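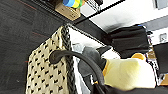

Woven basket, white lining, black braided rim.

PART-TIME HELP WANTED: shop floor and sorting room
Jingate Resale, Portela Street store

We need 2 people. Soon please. Start is early March, sooner if you can swing it.

Jingate is a secondhand store for household stuff and kids' things. Baskets, lamps, dishes, toys, shoes, some furniture when we can fit it through the door. Everything comes in by donation or from house clearances, gets sorted out back, priced, and put out front. It moves fast. Last year was our busiest and we're behind on pretty much everything, including this ad.

The job
Part time, 4 shifts a week, mix of mornings and afternoons. Morning shift is 8:30 to 1, afternoon is 12:30 to 5. Overlap is for handoff and lunch. Some evenings in the run up to the holidays, paid extra.

What you'd be doing
Taking in donations at the side door. Be polite, be quick, say no to mattresses
Sorting: keep, clean, recycle, toss
Wiping down, light repairs (glue, a stitch, new felt pads)
Pricing with the Skedel tag gun and entering it in the system
Restocking the floor, and then restocking it again
Register, a couple hours a shift
Carrying boxes to the Plindden truck when it comes for textiles

You don't need retail experience. We'd like it but we've trained plenty of folks from zero. What we can't train is showing up. If you're going to be late, text. That's the whole policy.

You should be
18 or over
OK on your feet for most of a shift
Able to lift 42 pounds, with a second person for anything heavier
Fine with dust. If you have bad allergies think hard about the sorting room, the linens especially
Comfortable talking to people, incl. the ones who want to haggle over a two dollar mug
Able to read small print on labels (glasses are fine obviously)

Nice to have
Spanish or Portuguese
Driver's license, for the odd pickup
Knows anything at all about old glassware. We keep underpricing it and the dealers keep noticing

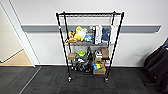
Rolling wire shelves: soft toys on the middle shelf, boxes and toys on the one under it, shoes at the bottom.

Toys and kids' stuff
One of the two spots leans toward kids' items so say in your message if that's you. Soft toys get checked for loose eyes, open seams and recall tags before they get a price. Puzzles get counted, yes every piece, or they go out marked "not checked" at half. Shoes stay in pairs with a rubber band. Board games, open the box every time. You'd be surprised how many have the wrong game in them.

This spot also does the window display once a month. Total freedom there as long as it's stuff we sell and the door still opens.

Pay and the rest
Hourly, paid every 2 weeks. Rate depends on experience, we'll tell you the number on the phone before you come in so noone wastes a trip. Staff discount after your first full month. Free coffee, bad coffee. Parking behind the building is tight so bike or bus if you can, the 98 stops right across the street.

Trial shift is paid. We do one for everybody. You'll spend half of it in sorting and half on the floor and by the end we'll both know.

Shifts go up in Skedel two weeks ahead. Swaps are fine if you find your own cover and it's in the app before 6 pm the night before. Please don't leave swap notes on the fridge, they fall off.

How to apply
Come by the store with a resume, or just a page with your name, number, when you can work and the last job or two you had. Hand it to whoever's on register. Or use the form on the jobs page, same info. No cover letters, there isn't time to read them.

Tell us
which spot you want, or either
mornings, afternoons or both
earliest start date
anything you can't lift or do, so we can plan around it

We call people back in the order they come in. If you haven't heard in two weeks call us, things do get lost in the pile. Calls are best after 2 pm, the line by the side door is crazy before that.

Students welcome. Retired welcome. If you applied last fall and didn't get it please try again, we only had one opening then.

Ad stays up untill both spots are filled.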